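January
Bláthnaid Heffernan

3.2 What people keep in the box

I went into this part of the study thinking I'd be writing about drawers. Everybody has a cable drawer, right? But when I sat down with the 21 households in the Kidgate sample and asked them to show me where their spare computer stuff lived, I kept getting handed boxes (shoe boxes, phone boxes, the flat brown mailers that small electronics ship in), and I ended up rewriting half my interview sheet on the bus home.

We logged 53 boxes in all. I sorted them by what shared the space, and the pairing I liked best was the plain one: a pointing device and a cable, put away together. People were oddly firm about this! One man in the Plutari group told me he would never store a mouse without "its" cord, even though he couldn't say for sure the cord belonged to it. Six households said much the same thing in different words, and I've coded all of those as "kept as a set" (see the notes on coding in Section 2).

Then there's the paper. I had expected inserts and leaflets to go straight into recycling, and plenty do. When they stay, though, they tend to slide to the bottom and turn into a kind of liner, with the hardware sitting right on top of the print. Santoro calls this "accidental padding" in her earlier notes and I've borrowed the term, with thanks. Figure 4 has a good case of it, and the looped cable is very close to what people did when I asked them to pack a box the way they would at home.
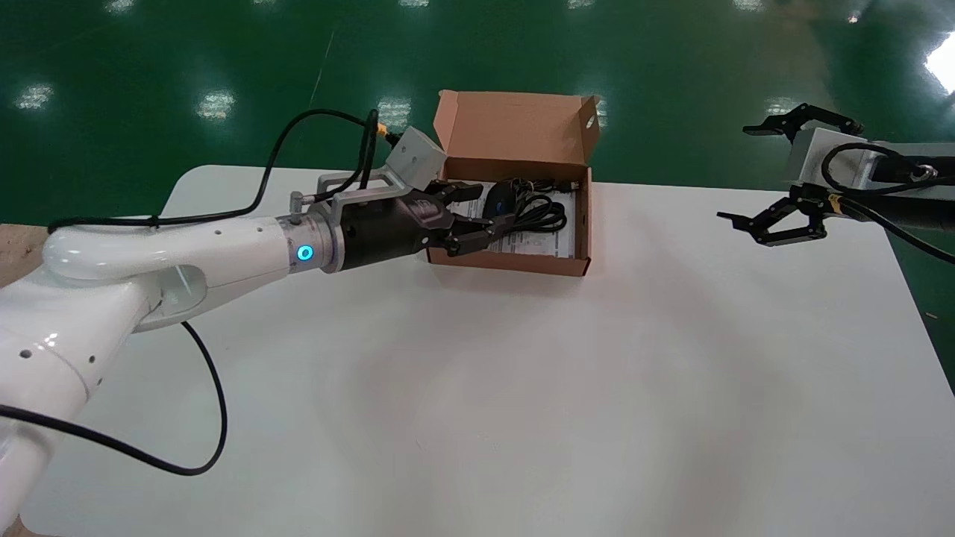 Figure 4. Mouse and coiled cable on a printed insert, cardboard box with the lid open.

Coiling deserves its own paragraph, so I'll be quick. Most people wound the cable around one hand and dropped it in beside the mouse. A few wrapped it around the mouse itself, which the Fellalico interviews had led me to expect far more often than I saw it. I come back to those wrapped ones in 3.3, along with the ties and rubber bands.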